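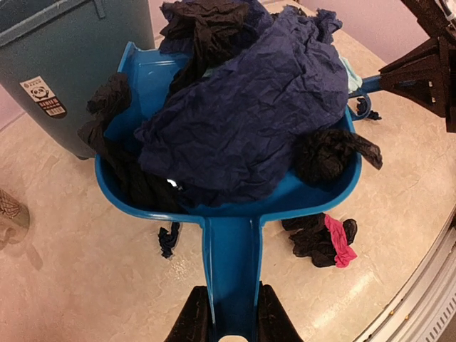 FOR IMMEDIATE RELEASE

Student robotics team takes on household cleanup

ZEVUMBERG – The robotics club at Plillska Technical High School will show its cleanup project to the public on Friday at 4 p.m. in the school's east hall. Admission is free.

The 12 students on the team have spent the term teaching a two-armed robot to handle a dustpan and pick up scraps of cloth from a tile floor. They logged 112 practice runs before the end of August. Dark cloth has been the hardest part of the task, as the folds are difficult to tell apart in the video from the wrist camera.

The club meets twice a week after class. Students write the control code, sort the recordings and keep the log. Parts and workshop time were provided by Dornitex, a local equipment supplier.

After the demonstration the team will enter the Georgiou Cup, a regional contest for school clubs, in the household tasks division. Each team there gets two attempts at a floor cleanup.

Families and prospective members are welcome. Doors open at 3:30 p.m. Press should check in at the front office.

We use cookies to improve your visit. Accept | Settings

© Plillska Technical High School. Contact | Back to top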